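Group Travel Planning – Handout 4: The Shared Trip
Updated 2024-10-18

Solo guests who book a group week mostly come for the company. The place matters less than most brochures suggest. Keep that in mind as you read the Stirside case.

Stirside runs walking weeks at Ceresitz with a maximum of 13 guests. Last season it took 145 bookings, most of them from people traveling alone.

Points to cover in your plan:
Room sharing – ask before booking, never on arrival.
First evening – one long table, no assigned seats.
Free time – at least one afternoon with nothing scheduled.
Food – guests shop and cook together once during the week.

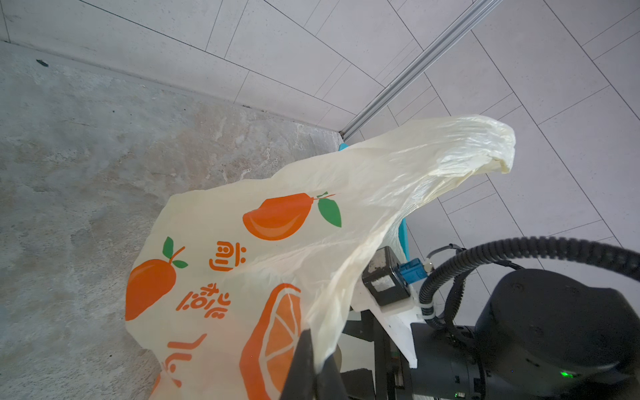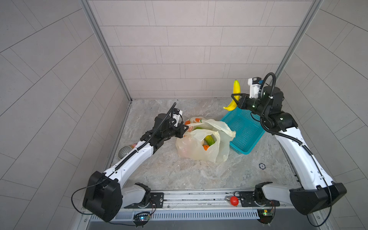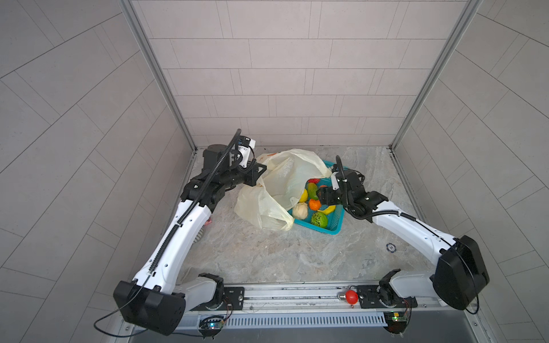
The single supplement at Ceresitz is 601 for the week. Work out what happens to the price if it is dropped in November, when rooms stand empty anyway. Bring your figures to the next class, along with the Khaemba reading.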